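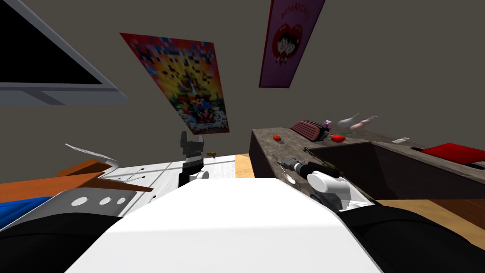
Stop command ignored during grasp: what we found in the Plivberg kitchen

In October our group at Markgate had to interrupt the test series with the two-armed robot in the Plivberg kitchen, which is our simulated room for household tasks. The reason was a fault in the stop function. No real arm was moving at the time, and the software in question has not been installed on the machine in the Roston hall. Still, we consider it a safety matter, and several readers have asked us for a plain report.

The series has the internal name Nautiyal. The robot receives a task in words, for example to pick up a tool from the counter and bring it to another surface, and an operator may stop it at any moment with one key. After the key is pressed, both arms must be at rest within 300 milliseconds. We check this in every run, also in the runs where the task itself goes well.

We planned 60 runs for this part. In 9 of them the right arm did not come to rest in the permitted time. It finished the movement it had begun, closed the fingers, lifted, and only then accepted the stop. The left arm stopped correctly in all cases. On the operator's screen the status had already changed to "stopped", and this is the part which worries us most. A person who trusts the screen would reach in with the hand.

We use cookies to remember your settings and to count visits to the newsletter pages. By continuing to read you agree to this. Accept | Settings
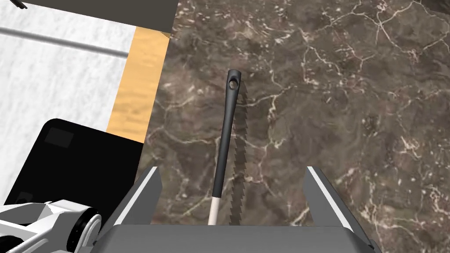

The fault appears only in one short phase, which we call the grasp window. It begins when the fingers are open over the object and ends when the controller reports a firm hold. In this phase the hand controller takes the wrist over from the arm controller, in order that the two do not pull against each other. The stop message was sent to the arm controller, was confirmed by it, and was never passed on to the hand. For most objects the window is so short that the mistake stays inside the tolerance. With long and narrow objects the hand makes small corrections before it closes, and then the window becomes long enough to see the problem. The saw on the brown marble is such an object. It lies between the open fingers with the handle pointing away from the hand, and there is not much width to hold. A tool with teeth is also a good reminder of why a late stop can't be accepted, even when the only thing that can be damaged is a simulated counter.

Sunita Kaushik found the cause after comparing the logs of the two controllers line by line. Our first suspicion was the network, and we lost two days with it. We had changed the message queue shortly before, and the times in the general log looked irregular. The general log, however, is written by the arm controller alone. From its point of view everything was in order: stop received, stop executed. The log of the hand controller showed no stop at all, and we had not been collecting this log by default.

I must add that an older version of the software had a check for this case. It was removed in a cleaning of the code, together with some functions which were really not needed. The person who removed it asked for a review and received one. The review was mine, and I did not notice it. 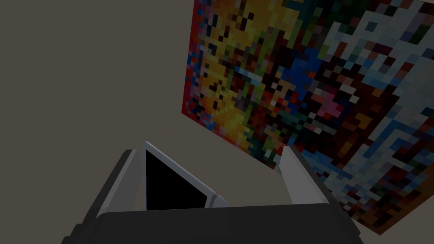
Gripper with open fingers in front of the mosaic panel, Plivberg kitchen.

What is changed now:

The stop message goes to both controllers directly, and each must confirm for itself. The screen shows "stopping" until the second confirmation has arrived.

If one confirmation is missing after the permitted time, the power to the drives is cut. In the simulation this means that the arm falls under its own weight, which looks ugly, and we are still discussing whether the brakes should be closed first.

The hand log is saved with every run.

We have added 8 new test cases in which the key is pressed inside the grasp window, at different moments from the first finger movement to the lift. They are started automatically with each new build. All of them fail with the old software and pass with the corrected one.

The runs which were completed before the interruption will be repeated, including those with a good result. Until the repetition is finished, the Roston hall stays with the previous release, where the check is still present. Colleagues who have copied the hand controller for their own projects in the last weeks are asked to write to Sunita, also if they have seen nothing unusual. Please tell her which build you use and whether your stop key is connected by software only.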